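第四章　底盘基础设定

适用于 Kaijage 系列卡丁车底盘（Fotstead 出品，二冲程及四冲程版本通用，差异处另注）

本章从一台已经装好前叉、后轴和发动机的车讲起。如果您的车还在纸箱里，请退回第三章。如果您的车已经在赛道上跑了半天，现在坐在维修区的轮胎堆上用手机翻到这一页，请直接看4.10，其余部分晚上回去再读，虽然我们知道您不会。

4.1　动手之前

基础设定的意思，是一套让车在多数赛道、多数天气、多数车手手里都说得过去的数值。它不会让您赢。它的用处在于，当您把车调得面目全非、连自己都说不清改过什么的时候，有个地方可以回去。

请备齐以下工具：

内六角扳手一套，带球头的和不带球头的都要
扭力扳手（借出去还没还的那把不算）
钢卷尺，以及一把直尺
激光对中仪，本手册以 Silgate 为例，其他型号的步骤相近
四块一组的电子角重秤
胎压表，全程只用同一只
链条对齐规
记号笔、纸、能写字的笔

注意：请勿用开口扳手锤击任何部件。每年我们都会收到一些形状奇特的转向节要求保修，寄件人一律声称"正常使用"。

注意：在架子上操作时，先断开点火线，再把手伸向链条。四冲程版本同时关闭油阀。

4.2　上架、清洁与检查

1. 两人抬车上架。抓车架主管，勿抓保险杠，更勿抓排气管。后者在刚下赛道时的教育意义很强，但只需要学一次。

2. 拆下四只车轮，按左前、右前、左后、右后的顺序靠墙放好，在内侧写上位置。

3. 用刷子和清洗剂清理车架底面。重点看前横管和座椅支架附近的焊缝。发现细线时，用指甲划一下：划得掉的是橡胶屑，划不掉的是裂纹。有裂纹的车架停止使用，不要贴贴纸盖住。

4. 检查车架底部磨损。主管底面若已磨出平面，记下宽度，与附录的允许值比较。常压路肩的车手会发现自己的车比队友的矮一些，这与轮胎无关。

5. 手转后轴，听轴承。声音应当均匀。如有沙沙声，清洗后重新上油再听一遍；还有声音就换掉。

6. 松开轴承座螺栓，让后轴自己找到位置，转几圈，再按对角顺序分次拧紧。拧紧后轴应当仍能轻松转动。如果拧紧以后转不动，说明轴弯了，或者轴承座歪了。先假设是轴承座，这样比较便宜。

7. 检查转向柱下端的球头和安全夹。安全夹只用一次，拆下来的请直接扔掉，不要放进那个装"也许还能用"的小铁盒。

8. 逐一检查踏板回位弹簧。油门踏板松开后应当立即回位。慢慢回位也算没回位。

提示：清洁时顺手给所有螺栓画上对位线。下次只要看一眼，就知道哪颗自己动过。螺栓在没人看着的时候相当有主见。

4.3　座椅的安装位置

座椅是卡丁车上最重的可调部件的托架，那个部件就是您。后面几节里的所有精细调整加在一起，也比不过座椅前后挪一指宽。遗憾的是挪座椅很麻烦，所以大家更喜欢去调别的。

1. 让车手穿上比赛时的全套装备坐进座椅。赛服、护肋、头盔都要穿戴，鞋也要。只穿T恤试出来的座椅，到了比赛那天会突然小一号。

2. 座椅应当夹住髋部，肩胛处留出呼吸的余地。如果车手起身时座椅跟着一起起来，太小。如果车手能在里面转头看后面的风景，太大。

3. 把座椅放进车架，底部垫平。座椅底面不得低于车架主管下沿。请用直尺横跨两根主管检查，目测在这件事上一向偏乐观。

4. 按附录的座椅定位表，分别量取前沿到前横管的距离、后上沿到后轴的距离。两侧各量一次，左右应当一致，带偏置座椅的版本除外。

5. 在座椅上标出孔位，取出，钻孔。先钻小孔再扩大。不要在车架上直接钻。油箱就在旁边。

6. 装上大垫片，座椅内外各一片，内侧用平头螺栓。任何凸出的螺栓头，您的脊椎都会在第三圈找到它。

7. 先上下部两点，再上侧面支架。支架的孔必须自然对上。如果要用力掰支架才能对上，请加垫片或重新弯支架。强行拧到一起的座椅会把车架预先拧着劲，之后您会花一整个赛季纳闷，为什么这台车右弯比左弯好。

8. 拧紧后，请车手坐回去，双手握方向盘于水平位置，肘部应略弯；踩到底时膝盖也应略弯。如果够不到，移动踏板和方向盘，不要移动已经装好的座椅。

注意：附加座椅支撑杆属于调校件，基础设定时不安装。它们会让后部变硬，在抓地力不足时帮忙，在抓地力充足时帮倒忙。

注意：铅块要用双螺母固定在座椅上，铅块与座椅之间加垫片。脱落的铅块在技术检查中有专门的条款，在后车车手口中也有专门的说法，后者不宜印在手册里。

4.4　前束与外倾

先说名词。从上往下看，两只前轮前端比后端靠得近，叫前束；离得远，叫负前束，维修区里一般叫"外八"。从前往后看，轮子上端向里倒，叫负外倾；向外倒，叫正外倾。有不少人会把这几个词用反，其中一部分人会用得非常自信。请看仪器，不要听隔壁。

1. 把车放在平地上。请用水平尺检查地面。车库的地面看上去都是平的，它们修来就是要让水流出去的。

2. 将转向柱锁定在正中。Kaijage 底盘的转向柱下端有一个定位孔，插入随车附带的定位销即可。定位销上系着一条红带子，目的是让您在出发前想起把它拔掉。请勿剪掉红带子。

3. 把 Silgate 的两只激光头装到左右转向节轴上，推到底，手拧紧。不要用工具拧。

4. 开机，等读数稳定。读数跳动时，先检查轴头是否有毛刺，再检查有没有人靠在车上。

5. 先调外倾。转动转向节上下的偏心片，左右同时到零。偏心片上的刻点仅供参考，以激光落在对面刻度板上的位置为准。

6. 再调前束。松开两侧横拉杆的锁紧螺母，左右拉杆各转相同圈数。只转一侧也能得到正确的总前束，方向盘就会歪着，您会在直道上一直以为自己在拐弯。

7. 基础设定为零前束、零外倾。雨地设定见4.11。

8. 锁紧螺母，锁完再看一次读数。拧紧的动作几乎一定会把读数带走一点。退回去重调，再锁，再看。这个过程的长短与您的耐心成反比，与离发车的时间也成反比。

9. 拔出定位销，左右打满方向各一次，回正，插回定位销，读数应当不变。变了，则球头或主销套有间隙，换件后从头来过。

10. 拔出定位销。是的，上一步又插进去了。

提示：激光头装好后请车手坐进座椅再读一次数。有人和没人的读数不同，这很正常，车架本来就会变形，卡丁车靠这个转弯。两组数都记下来，并写清楚哪一组是有人的。

4.5　设定记录

每改一项，写一行。日期、赛道、气温、改了什么、从多少改到多少、车手怎么说。最后一栏请写原话，不要替他翻译。"后面有点怪"就写"后面有点怪"，几周后它会比您当时总结的"轻微转向过度"有用得多，因为那次其实是链条护板松了。

记录请用纸。手机也可以，只是沾满链条油的手指解锁不了手机，而您会决定等洗完手再记。一旦洗完手，就是午饭时间了。

一次只改一项。这条规则人人同意，人人不守。若比赛日实在来不及，至少把同时改的几项写在同一行里，让将来的自己知道该怪谁。 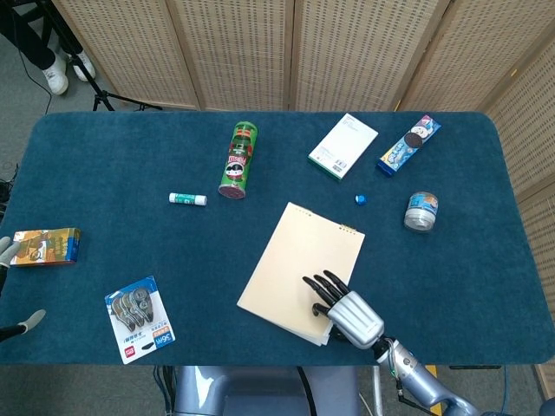 Njoroge Lema 读完上一版手册后来信，说一次只改一项在 Hukutano 那样的赛道根本行不通：上午路面是凉的，还带着夜里的沙，到下午橡胶铺上去，同一台车什么都不动，自己就变成了另一台车。照手册的办法试完前束，再试轮距，比的早就不是前束和轮距，是上午和下午。他还问，写这一节的人最近一次在比赛日碰扳手是什么时候。

来信的前半部分我们接受，本版据此增加了下面的回测步骤。后半部分已转交有关人员，有关人员表示受到了伤害。

回测的做法：

1. 用当前设定跑一节，记录最快圈和几圈平均。

2. 改一项，再跑一节，同样记录。

3. 改回去，跑第三节。

4. 第三节与第一节相近，说明第二节的差别来自您的改动。第三节与第一节相差很远，说明变的是路面，您的改动既无功劳也无罪过。

回测要多花一节练习时间和一些轮胎。不愿意花的车手可以继续相信感觉，感觉是免费的。

Njoroge Lema 另有一条建议，我们照录：每次记录时把云也写上。有云和没云的路面温度差别很大，而事后翻查天气预报，只能查到城里的云。

4.6　轮距与车身高度

前轮距通过转向节轴上的垫圈调整，后轮距通过轮毂在后轴上的位置调整。

前轮距：

1. 基础设定为每侧轮毂内侧放两片垫圈，其余放外侧。垫圈总数不变，只在里外之间搬家。掉在地上的那一片要找到。

2. 加宽前轮距，车头反应加快，抓地增加。缩窄则相反。

3. 左右同改，除非您非常清楚自己为什么不。

后轮距：

1. 松开轮毂螺栓，用橡胶锤轻敲移动。涂过油还敲不动时，检查键槽。

2. 从后轴端面量到轮毂外沿，两侧相等。不要从轮胎外沿量到轮胎外沿再除以二，那样量出来的总宽很漂亮，车却可能整体偏向一边。

3. 总宽不得超过您所在组别的规定。规定请看当年的文本，去年的文本在检查员面前缺乏说服力。

4. 后部滑得厉害，先试加宽；出弯发闷、后轮像被人拽着，先试缩窄。有时结果恰好相反，多半出现在抓地力极高的路面上。此时请相信秒表，把理论留给晚饭。

车身高度：

前后均有三档，出厂在中间。升高会增加重心转移，低温、积灰的路面可以试；降低用于抓地过剩的路面。改完车高必须重做4.4和4.7。我们知道这句话会让很多人决定不改车高，这也是一种有效的调校方针。

4.7　角重

1. 四块秤摆在水平面上，高低差用垫板找平。找平之后不要再挪，也不要让任何人踩上去称自己。

2. 胎压调到比赛用的冷态值，油箱加到您认为有代表性的油量，通常取半箱。每次都取同样的油量。

3. 插入转向定位销。（红带子，记得吗。）

4. 抬车上秤，轻轻放下，在车头和车尾各按压几次让车架松弛。

5. 车手穿戴全套装备入座，双手放在方向盘上，两脚放在踏板上，目视前方。车手此时普遍会低头去看读数，头盔加脑袋的重量足以让前轴好看不少。请他抬头。

6. 记录四个读数，计算前后比、左右比。前后两项百分比相加应为 100，如果不是，请换一个人算。

7. 基础设定的前轴比例为 41%。低于此值，把铅块往前挪，或检查座椅是否装得太靠后。高于此值则相反。

8. 左右比应接近对半。带侧置发动机的车右侧天然偏重，用左侧的铅块找齐。

9. 两只前轮之间的读数差过大，而前后左右总比例都正常，说明车架扭了，或者转向节高度不一致。先对调两侧垫圈看差值是否跟着走。跟着走，是垫圈；不跟着走，请联系经销商，语气尽量平和，他们已经猜到您撞过什么了。

注意：铅块位置的高低也算数。同样的重量，挂在椅背上方和压在座椅底部，秤上看不出区别，弯里看得出。抓地不足时往上，抓地过剩时往下。

提示：让车手午饭前称一次，午饭后再称一次。结果仅供娱乐，请勿写入公开的记录。

4.8　齿比与链条

基础设定为前齿 11 齿，后齿按附录的赛道长度表选取。使用该前齿时，配套链条为 100 节。改动后齿超过表中所列范围时，需要另选链长。

1. 在最长直道的末端查看最高转速。没到发动机推荐转速就该刹车，后齿加大；早早到顶、在那里叫了半条直道，后齿减小。

2. 一次改一个齿。车手会要求一次改三个，他昨晚在网上看到了什么。

3. 装后齿时先不拧紧，用对齐规靠住前齿侧面，推动齿盘座到位，再拧。

4. 链条松紧：在下侧中段用手指上下拨动，活动量以附录图示为准。把后轴转一整圈，在最紧的位置测。链条总有一段比别处紧，只在松的地方测，相当于没测。

5. 链条连接扣的开口朝向链条运动的反方向。装反了多半也能跑，跑到哪里为止由它决定。

6. 每次下场后上油，趁热上。上完把周围擦干净，尤其是刹车盘那一侧。

7. 安装链条护板，检查两颗螺栓都在。参见4.5关于"后面有点怪"的段落。

常见问题：邻居的车和我的车发动机一样，他的后齿少两齿，尾速比我快，我是不是也该少两齿？答复：先看他出弯的速度。出弯快的人需要的齿比和出弯慢的人不同，抄过来的只是数字。

4.9　制动

Kaijage 底盘标配后轮液压制动，单盘。带前制动的组别请同时参阅附加页。

1. 检查制动液面，低于刻线则补充。只用手册指定的规格，不同规格不得混用，"颜色看起来一样"不构成规格。

2. 检查摩擦片厚度，两片磨损应当接近。一片薄一片厚，多为活塞发涩，拆下清洁。

3. 松开卡钳螺栓，踩住踏板使卡钳自行对中，保持踩住，由另一人拧紧。没有另一人的，可以用绑带把踏板绑住。拧紧后解开绑带。

4. 松开踏板后，后轴应能自由转动，只听见极轻的擦碰声。

5. 踏板行程通过推杆调整，留少量自由行程。没有自由行程的刹车手感很硬，车手喜欢，跑到第五圈热起来以后它会自己抱住。

6. 踏板发软，排气。从离主缸最远的放气螺钉开始，一人踩一人放。口令要统一。我们建议用"踩"和"放"，不要用"好"，"好"在不同的人那里有四种意思。

7. 检查刹车备用钢索，应略松。它是主拉杆断掉以后的那根指望，绷得太紧会在主拉杆没断的时候就抢着干活。

注意：排气完成后，在静止状态下连续用力踩踏板数次并保持，观察接头有无渗漏。确认之前不得下场。本条没有笑话。

4.10　胎压（以及给直接翻到这里的人）

如果您从维修区直接翻到这里：先量胎压。再量一次。然后喝口水。

1. 冷态胎压在阴凉处测量。一侧晒着太阳、一侧在棚子底下的四只轮胎，会给出四个诚恳但互不相干的数字。

2. 从轮胎供应商给出的起始值开始，四轮相同。

3. 下场后立即测热态胎压，在车停稳、车手还没开始讲故事之前测。

4. 调整冷态值，让热态值在您预计最要紧的那几圈落进合适的范围。短程冲刺起始值高一些，长距离低一些。

5. 热态压力左右相差明显，属于正常，多数赛道一个方向的弯更多。可以微调找齐，也可以不管。

6. 只用一只胎压表。两只表读数不同时，不要取平均，选一只，从此对它忠诚。绝对值准不准不要紧，前后一致就行。

快速判断：

开头几圈没有抓地，后来很好：起始值偏低。

开头很好，后来到处滑：起始值偏高。

从头滑到尾：轮胎老了，或者问题在别处。

从头到尾都很好：请不要碰任何东西。我们知道您还是想碰。

4.11　试车与常见症状

出库前检查，由车手以外的人念，车手不要自己念给自己听：

转向定位销已拔出
方向盘螺栓已紧
四轮螺母齐全
链条护板在位
刹车踏板有力
油门能回位
油盖已盖
铅块不晃
地上没有多出来的零件

最后一项如有疑问，请不要出发。"多出来的"零件都是从某个地方来的。

第一次出场跑低速几圈，进站，检查所有对位线。之后再跑正常速度。

症状与处理，按先后顺序尝试，前一条无效时恢复原状再试下一条：

症状一：进弯推头，车头不听话。
先看车手是否刹得太晚。这一条占了来信中的大多数。然后：加宽前轮距；升高车头；少量负前束；检查前轴比例。

症状二：进弯甩尾。
先看车手是否在弯里还踩着刹车。然后：缩窄前轮距；加宽后轮距；检查制动是否拖滞；检查后轴有没有弯。

症状三：弯中跳动，像有人在座椅下面拍手。
抓地过剩。降低重心；铅块下移；松开后保险杠螺栓半圈；换软一档后轴。跳动时请不要加大胎压，那样会跳得更有节奏。

症状四：出弯发动机发闷，转速上不去。
内侧后轮没有抬起来，两只后轮在互相较劲。缩窄后轮距；加主销后倾；检查座椅支架有没有松。在怪化油器之前先试这几条。化油器被冤枉的次数，在本系列所有部件中居首。

症状五：左弯好，右弯坏，或反过来。
复查前束左右是否对称，复查角重，复查座椅支架是否受力安装（见4.3第七步，您当时可能觉得那句话与您无关）。

症状六：一切正常，就是慢。
换一位车手试跑。此项请在私下进行。

雨地设定：

1. 前轮距加到最宽，后轮距缩到组别允许的最窄。

2. 前束改为明显外八，数值见附录。

3. 车头升一档，座椅位置不动，铅块上移。

4. 主销后倾加到最大。方向盘会变沉，车手会抱怨，雨地里方向盘沉一些对他有好处。

5. 装雨胎，查看箭头方向。四只都查。装反一只的情况比四只全装反更常见，也更难堪。

6. 化油器入口加防雨罩，电气接头涂防水脂。

7. 全部改完以后雨通常会停。请保留干地设定的记录，写在容易找到的那一页。

4.12　赛后恢复与存放

1. 趁天还亮，把本场最终设定抄一份，夹在车上以外的地方。

2. 轮胎放气到低压，避光存放，不要压在油桶旁边。

3. 放空油箱和油管。二冲程版本化油器内残油一并放掉，四冲程版本按发动机手册操作。

4. 松开座椅侧面支架螺栓，再重新拧紧，释放一天下来积攒的应力。车架需要这个，车手也需要，后者本手册不涉及。

5. 后轴和链条涂薄油。刹车盘用布套罩住，避免沾油。

6. 长期存放时车架平放在四点支撑上。立着靠墙可以省地方，靠墙时请让后轴着地，在车架与墙之间垫软物，并告知同住的人。

7. 再次使用前，从4.2开始。跳过的人，下个赛季会在4.10与我们再见。

保修说明：磨损件、路肩、护栏以及其他车手造成的损坏，不在保修范围内。申请保修时请附上设定记录的复印件，有油污不影响受理。附录中的数值表按底盘编号区分，编号打在后横管左端，用清洗剂擦一擦就能看见。

第五章：发动机安装与排气固定，见下一页。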